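We use cookies to remember your settings. By staying on this page you accept. OK / Read more

Keeping a white worktop white

Posted August 10, 2018 by Vy Lã

221 shares - 12 comments

Quick one, typing this between loads. Got asked again about white tops, mostly by people who just put one in and already hate it. Mine's had six years of coffee, glue, bike grease and a teenager. Still white. Mostly.

Daily wipe first. Warm water, one drop of dish soap, microfiber cloth wrung out hard. Then a second cloth, dry. Don't skip the dry one, the streaks you're blaming on the soap are just water left sitting. Paper towels leave lint and you end up chasing it around with your sleeve.

Grey scuffs. Those are usually metal rubbing off on the top, not scratches. Run a fingernail over it - if you can't feel a groove it will come off. Baking soda and a little water, paste like toothpaste, rub in small circles with a damp cloth, rinse twice. Melamine sponge works too but go light, it dulls a shiny finish and you wont see it till the sun comes in sideways.

Pen. Rubbing alcohol on a cotton ball. Dab, don't wipe, or you get a blue cloud. Printer ink the same but be quick.

Coffee and tea rings. Wet cloth laid flat on the ring for ten minutes, then the paste. Turmeric - good luck. Paste, then put up with it, then a sunny window if the top comes off its legs. Krishnamoorthy Chacko wrote in to say his faded out completely by the end of August after he stood the whole thing on the porch.

Anything with a hard or dark base gets pads underneath. Felt for stuff that sits still, rubber for stuff that walks when it's running. I buy the Foltley felt sheets and cut them up with kitchen scissors. Cheap. The peel-off dots slide in hot weather and leave a gummy ring, which is one more thing to clean.
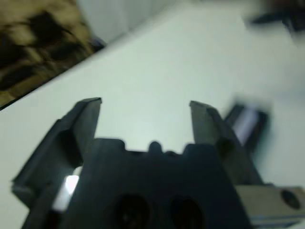
Charcoal-and-metal stuff on a white top. Pads, always.

Glue spots. Let them go hard. I know you want to get at it while it's wet, leave it. Then an old plastic card held almost flat and push. Never a razor blade, never the back of a knife. Cooking oil on whatever's left, sit five minutes, dish soap after to get the oil up.

Grease, the workshop kind. Soak up the worst with a dry rag first. Then soap, neat, straight on, and a soft brush. Water last. Water first just spreads it.

Edges and the seam along the wall collect brown gunk. Old toothbrush, same paste. Do it once a month and it takes no time, leave it a year and thats your afternoon gone.

Things I stopped using:

Bleach sprays. Yellowed the strip by my sink.
Scouring powder, the gritty kind.
Furniture polish. Looks lovely for an hour then every crumb sticks.

Last thing, leave a clear patch. Mine is by the window, no jars, no mail, no tools parked there overnight. Easier to wipe a top you can get to, and you notice a spill the same day. Tahsin Patwary asked what to do about burn marks and the answer is I don't know yet, will ask at Govdale when I go in for hinges.

Get the tips by email! Join 522 readers. Enter your address - Subscribe - No thanks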